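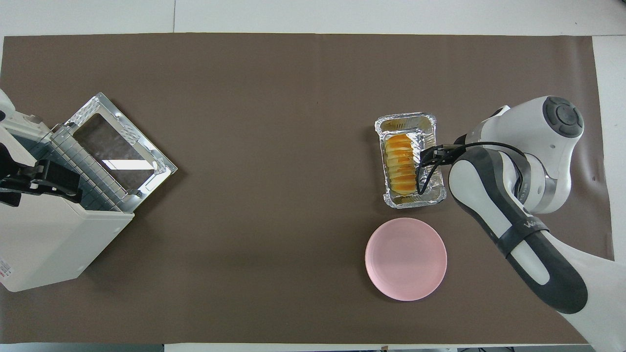 Unit 4: Heat in the Home Kitchen

Reading before class: the Oter handout on units of energy, first two pages.

Three ways heat moves

Conduction is heat passing through things that touch. A pan on an electric coil heats this way. Metals conduct well; glass and ceramic are slower.

Convection is heat carried by a moving fluid, either air or water. Warm air rises, cooler air sinks, and a loop forms. A fan speeds the loop up.

Radiation needs no contact and no air. A glowing element sends out infrared, and whatever faces it absorbs some and reflects the rest. Dark surfaces absorb more than shiny ones.

Most ovens use all three at once. Browning on top of a dish under a broiler is mostly radiation. The bottom of a loaf on a hot stone is mostly conduction.

Containers

The container matters as much as the oven setting. Thin aluminum has very little mass, so it comes up to temperature quickly and stores almost nothing. Heavy stoneware does the opposite and keeps cooking the food after it comes out.

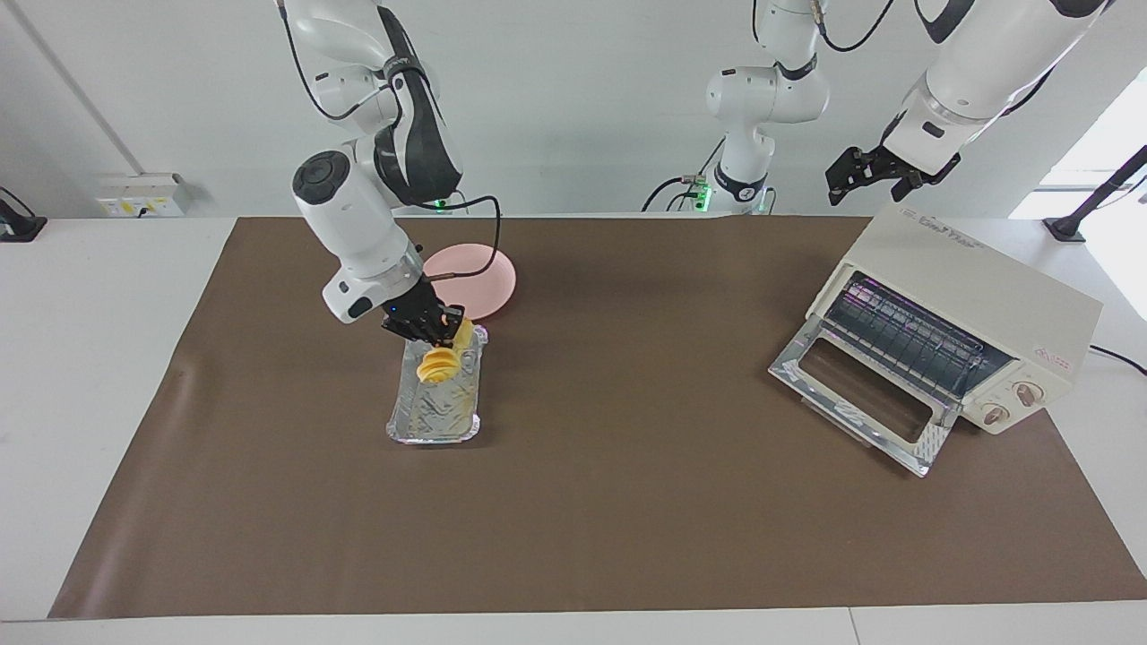 Shape counts too. A shallow layer of food heats through much sooner than a deep one, and doubling the depth can take well over twice the time. Keep this in mind for problem 3, where the two dishes hold the same weight of food but have different depths.

Worked example

Heat 12 ounces of water from 68 to 197 degrees F. The rise is 129 degrees. Twelve ounces is 0.75 pound, and one BTU raises one pound of water one degree, so the water takes 0.75 x 129, or nearly 97 BTU. A real kettle uses more – the metal has to be heated as well, and some heat is lost to the room.

Homework

Problems 1 to 5 on the Vutilau sheet. Show units on every line. For problem 4, use 236 degrees F as the final temperature of the syrup, and note that the value given for water does not apply to it.

The lab section meets in the Fekau building at the usual time. Bring a calculator and closed shoes.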